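What I learned from keeping a household notebook

By Malou Snorradóttir
June · 14 comments · 77 shares

My grandmother had a notebook for the house. It was thick, with a cloth spine, and it lived in the drawer with the string and the candles. When she bought a kettle she wrote the price of the kettle. When she washed the curtains she wrote that the curtains were washed. I found it very boring as a child, and when she died I was the only one in the family who asked to have it.

I have kept my own for six years now, and a reader from my earlier post asked me to explain how I do it. I will try. English is my third language and I write slowly, so please be patient with me if some sentence comes out stiff.

The first year I did it wrong. I bought a beautiful notebook from Räsänen, the stationery shop near the ferry, and I was afraid to write in it. I made notes on loose papers first and then copied them nicely on Friday evening. You can guess how long this lasted. By the autumn I had an envelope full of loose papers and a notebook with four pages in it. Now I buy the Cutik brand, which is ugly and has thin pages, and I write directly in it with whatever pen is on the table. There are crossed words and a coffee ring on almost every second page.

What do I write? Repairs first of all. When the man came from Hondell to look at the washing machine, I wrote what he did, what he charged me (172, with the new hose) and also what he told me while he was putting on his shoes. He said to leave the door open after washing. This kind of advice I forget in two days if it is not written.

Then I write the linens. In my language we have one old word for all the cloth of a house, the sheets and towels and tablecloths together, and I miss it in English. My grandmother had a full page for them every January, with the number of each kind and a small cross next to the ones that would become rags before the summer. I do the same page. I write where each towel came from if I remember it, and which ones have gone rough. It sounds like work for a museum, but it takes me one evening and a pot of tea.
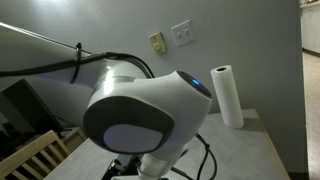
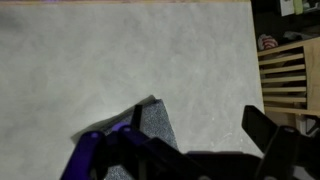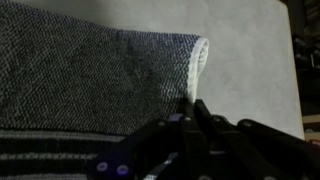 Gray cloths on a gray table. 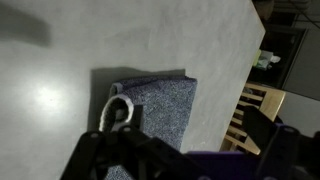

The rags have their own line. A towel does not leave my house as a towel. First it goes down to the kitchen floor, after that to the bicycle, and when the bicycle is finished with it I write the second cross. My grandmother had a bath towel which she followed in this way for nineteen years. I have looked for its last entry many times and I think she stopped writing it down when her eyes became bad.

I also write what I lend. This is a delicate subject, I know. I do not write it to accuse somebody. I write it because I once bought a second cake tin and then found out that the first one was at my sister's, where it had been for two winters and where everybody believed it was hers. We have now agreed that it is hers.

Some things I tried and gave up. I tried to write the temperature each morning. I tried to write every meal, and this made me cook differently, as if a guest would read it. I tried for one month an app called Lutside, which a colleague likes very much. It sent me a message at seven in the morning to say that I had not recorded anything. I do not want to be reminded by my notebook. I want it to lie in the drawer and wait.

The money part is where people usually disagree with me. I do not add up. My grandmother did not add up either, except one time, on the last page of the year when they changed the roof, where she wrote 3,081 and drew a line under it so hard that you can feel it with the finger on the next page. I have no idea if this was the roof alone or everything together. My uncle says the roof alone, my mother says it is impossible. We discuss it at Christmas.

If you want to begin, I would say to begin with the thing that broke most recently. Write what it was, what you paid, and who fixed it. Leave some space under it, as it will break again and you will be glad to have the two entries near each other. Do not write an introduction. Mine has an introduction of one page about my intentions, and I skip it every time with a little shame.

About the handwriting, two people asked. Mine is bad. I can read it for two or three years and after this I must guess. There is an entry from my second winter which says either "new bulb, stairs" or "new bull, stars", and I have left it.

Next time I will write about the seed packets, which I keep in the same drawer and which are in a much worse condition.

14 comments

Recent posts
The cake tin, and what my sister says about it
Seven kinds of string
Moving the bookshelf without emptying it
A small complaint about thin pages
Washing curtains in the bathtub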